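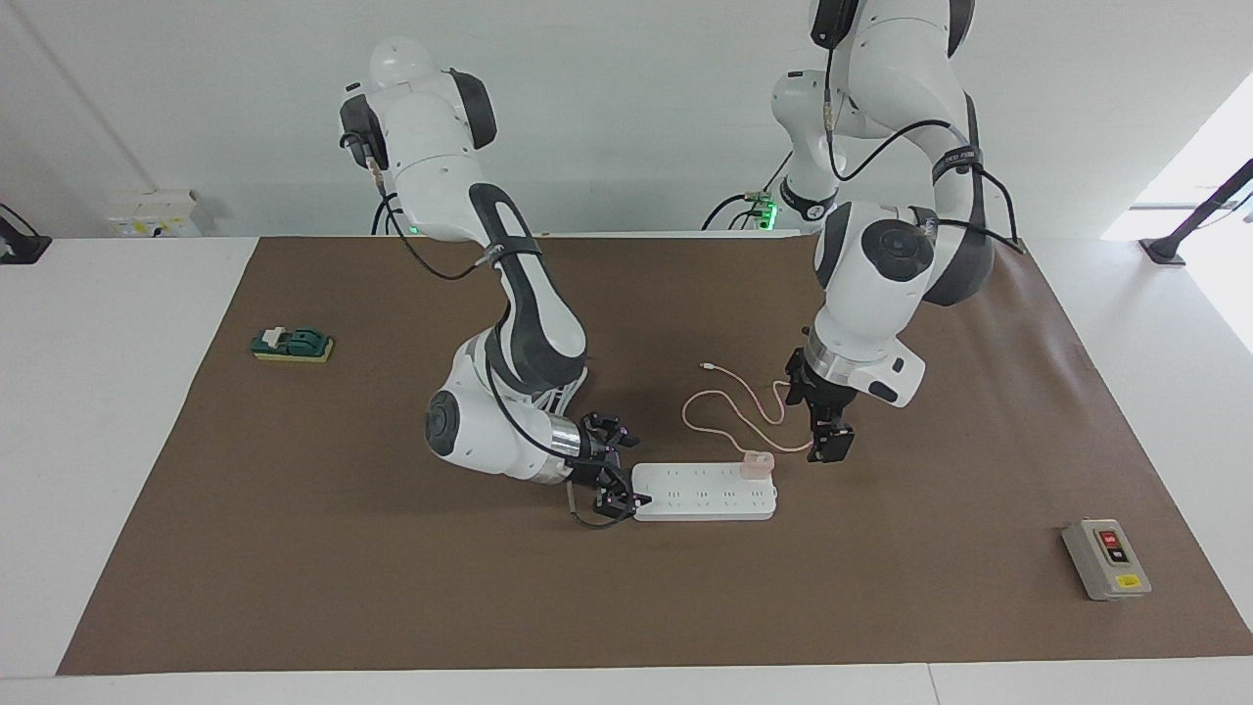
I have my doubts about surge protectors, or at least about the word "protector." The Kofler I bought in June says on the box that it guards everything plugged into it. For how long? The leaflet runs to 9 pages and never says.

The part inside that soaks up a spike wears down with use. After that you own an extension cord with a nice light on it. Vimia charges 30 dollars more for a model that beeps when it's done, and I'd like to see someone test the beep.

My old one from Brakesis lasted 4 years, or I assume it did. The lamp still came on. I don't know what else I was supposed to go by.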